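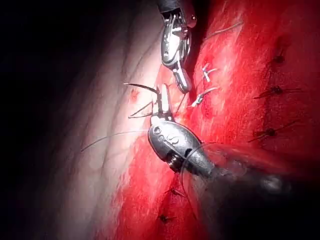

LUDORDALE, August

A suture is a simple object: a length of strand and, in most cases, a curved needle attached to one end of it. The trouble starts with the length. Too short, and there is nothing left to tie with after the last stitch. Too long, and the spare strand lies across the tissue in loops, where it catches on instruments, slides under the next bite and has to be pulled clear again and again.

Czesław Lis has taught suturing at the Sillora skills center for most of his working life, and he spends the first morning of every course on thread and needle before anyone ties a knot. The working length is decided before the strand goes in, he says, and a trainee who decides it badly will be dealing with that decision until the last tail is cut.

His own figure for a short running closure is 210 millimeters. For a single interrupted stitch tied with instruments he cuts to 80. Neither number is a rule, and other teachers on the same course use others. What he does insist on is that the strand be measured against a scale and not against a finger.

The needle gets the same treatment. It is held by the body, some distance back from the point and clear of the swage, the place where needle and strand are joined. Gripped at the swage, it can bend or let go of the strand. Gripped too near the point, it leaves too little curve to pass through. The jaws should close square to the needle, and the point should travel along the needle's own arc. Pushing it in a straight line widens the hole and drags the edges.

Both metal and strand are hard to read under strong light. A polished jaw throws glare, and a thin thread that stands out against red tissue can almost vanish over a pale surface a short distance away. Lis teaches people to trace the strand from the end they are sure of, and to do it before they pull. 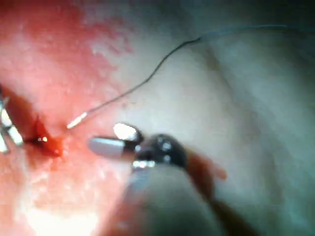

The thread fades against the pale background as it rises toward the right.

Sarla Rathore came to the subject from the supply side. She runs the bench at Sisodia, a small testing shop on the other side of town, where strands are knotted, loaded and pulled until something gives. Her last series ran to 1444 knots in 36 batches, all tied to the same written pattern and all logged by hand before being entered.

Rathore sorts her failures by where they happen. A strand can part at the knot, part along its free length, or slip without parting at all. The third kind interests her most. A slipped knot often looks sound until it is loaded, and in monofilament the cause is usually found in the throws: too few of them, or two laid down in the same direction.

She also keeps a separate column for handling damage. A strand that has been squeezed in serrated jaws carries a flat spot, which shows under the microscope as a dull band. Her advice is to grip only the part of the tail that will be cut off. Where the strand has to be held along its working length, she recommends the lightest closure that will keep it from sliding.
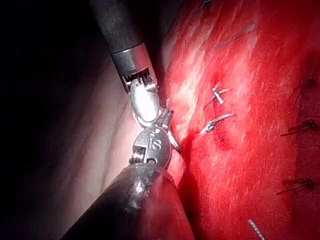
Instrument tips set limits of their own. An instrument tie needs room for a loop to form, for one jaw to pass through it and for the tail to be picked up on the far side. Two tips held close together leave little space for any of this. Lis has his students wrap the loop with the tips apart, bring them together only for the pickup, and then separate them along the line of the stitch so the throw lies flat.

Tension comes last. The first throw brings the edges together and goes no further, and the second is laid over it without lifting the strand. If the first has loosened by then, Lis would sooner see the stitch taken out and placed again than tightened by pulling harder on the second.

Tails are cut a few millimeters from the knot. Rathore leaves hers longer on the bench, where she needs something to measure slip against, and trims them on Wednesday, when the week's samples are bagged and labeled.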